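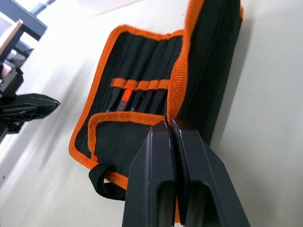 A gripper that handles blocks and bottles well can still be useless with cloth, one early customer told Vusell, and most of the comparison data in circulation covers only blocks and bottles. The customer wanted to know how two finger designs behaved on a seam, a strap or a zipper, and could not find the answer in any data sheet.

Vusell today released the results of a side-by-side trial meant to supply some of those answers. The trial compared four sets of gripper fingers on soft goods, using the same arms, the same wrist cameras and the same controller settings throughout. The work was carried out at the company's test shop in Munelthorpe and the full results are available from April 18, 2019.

The objects were everyday items that bend, fold or sag when lifted. They included fabric tool rolls with small tools held in elastic loops, zippered pencil cases, cotton work gloves, canvas pouches and lengths of webbing. Each finger set was tried on 11 objects. For every object the arms had to take hold of an edge or seam, lift it clear of the table, hold it for nine seconds and set it down again.

Two of the four finger sets are Vusell's own. The third is a flat, rubber-faced set supplied by Nudau, and the fourth is a narrow steel set supplied by Choi. Both suppliers were told in advance which objects would be used and were given the chance to choose their own grip force settings. Nudau changed its setting once, before the trial began. Choi kept its standard setting.

Vusell's tapered fingers, sold as the T series, completed 66 percent of the seam grasps on the first attempt, the best result of the four on that task. The narrow tip let the fingers close on a bound edge without pushing the rest of the fabric away. The same fingers did less well on the work gloves, where the small contact area let the cotton slide.

The Nudau set gave the best result on gloves and on webbing. Its wide faces had trouble with zippers, often catching two layers of fabric when only one was wanted. The Choi set placed second on seams and was the easiest of the four to position from the wrist camera view, but it left marks on two of the softer pouches. Vusell's older straight fingers finished last on seams and third on everything else.

The trial also looked at camera placement. Each arm was run with its camera close to the fingers and then with the camera moved farther up the wrist. The close position gave operators a better view of the fingertips and made it easier to judge whether a seam was held. It also meant that tall or upright objects could block much of the view once they were lifted. Operators preferred the close position for picking up and the far position for setting down. Vusell has not settled on a single recommendation and will continue to supply both brackets.

Black fabric was the most difficult material for the cameras. With dark fingers against a dark pouch, operators reported that they relied on contrasting trim or stitching to find the edge. Vusell plans to offer the T series fingers in a light gray finish for customers who handle dark goods. The shape and price will be the same as the black version.

All grasps were made under direct operator control. No automatic grasp planning was used, and the results should not be read as a measure of how the fingers would perform with planning software. The trial did not test wear, and no claim is made about how long any of the finger sets will last.

The results package contains the full table of attempts for each object, the grip force settings for all four finger sets, drawings of both camera brackets and a list of the objects with their measured weights. It is free of charge to customers and to schools and can be requested through the Vusell sales desk. Suppliers who would like their fingers included in the next round may write to the same address.

The next round is planned for August and will add two-arm tasks, such as holding a pouch open with one gripper while the other takes a tool from its loop. Nudau and Choi have both agreed to take part again.

About Vusell

Vusell makes gripper fingers, wrist brackets and mounting parts for small robot arms. The company designs and tests its products in Munelthorpe.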